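The lace cover, and what lands on it

17 May 2022

I have been meaning to write about the bedroom for weeks, and every time I sit down to do it I end up getting up again to move something. So I've made a pot of tea, shut the door on the kitchen, and I'm going to get through it in one go if it takes me all afternoon.

Those of you who have been reading for a while (hello, and thank you, I still can't quite believe anyone does) will remember that our back bedroom is the room where everything gets put down. You come in from the store with your arms full, the kitchen counter is covered, and the bed is right there, wide and flat and asking for it. I grew up in a house where you did not so much as set a handbag on a made bed, and look at me now.

The trouble really started when I began ordering bits and pieces from Stirkel, the little homewares shop I mentioned in the spring. They wrap everything. A packet inside a bag inside another bag, and then a big sheet of clear plastic over the lot, just in case. I would open things on the bed, carry the nice part away to wherever it was going, and leave the rest for later. Later is a very roomy word in this house!

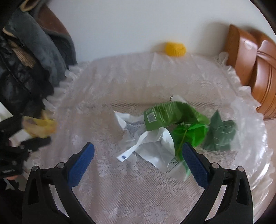

I did finally make myself a rule, and it has mostly held. Wrapping gets sorted before anything else comes into the room. I go through it by hand, slowly, because I once threw out a perfectly good set of curtain hooks that were hiding in the bottom of a bag, and I was cross about it for the better part of a month. Soft plastic goes in one sack, anything with wire or a hard edge goes in another so it can't snag, and labels get a quick read in case I need to send something back.

Snagging is the big worry with lace. I love it to pieces, and I'd love it less in pieces. A ring will catch it, a rough fingernail will catch it, and a twist of wire will go straight through and pull a thread halfway across before you've noticed. If that does happen to you, please don't snip the loop. Lay the cloth flat, take a blunt needle, and ease the thread back along the row a little at a time, working out from the snag on both sides. It took me one whole episode of a baking show to fix a loop no longer than my thumbnail, but I can't find the spot now, and I have looked.

People have asked me why I bother with white lace at all when there are so many sensible covers about. I suppose it's what a bedroom looked like to me as a child. You'd go in to fetch something for your grandmother and the light would be coming through the curtains and there would be all those little flowers, and you'd want to run your hand over them, and you'd been told not to. I paid 159 for a heavier quilted cover from Itoveo a couple of winters ago and it was warm, and very well made, and I never once wanted to run my hand over it. It lives in the hall closet now and comes out for guests.

Washing is easier than you'd think. Cool water, a mild soap, a mesh bag if you're using the machine, and no wringing. I dry mine flat over two towels on the rack, turned once. I don't iron it much, to be truthful. I know a lot of you iron everything – I had a very firm message on the subject last time – but I like to see where a cloth has been folded. It tells you it was put away by somebody who took the trouble to match the corners. After a few days most of the lines relax anyway, and if we have company coming I'll run a cool iron over the back with a thin cotton cloth in between.

The one thing I would change is the color underneath. Sheer lace shows whatever you put beneath it, so a bright stripe will come right through and fight with the flowers. Something soft and pinkish is lovely, and it warms up a plain pale wall, too, especially next to orangey wood.

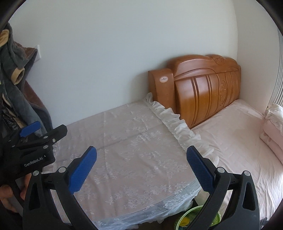

What's next for the room

The headboard wants a good polish. I have half a tin of Brakuvum wax under the sink and a stack of old undershirts cut up for the job, so really all that's missing is me. I'm also thinking about a basket by the door, a deep one with handles, where wrapping can wait its turn without getting anywhere near the bed. If you've found one that doesn't shed bits of itself all over the floor, do leave me a note in the comments.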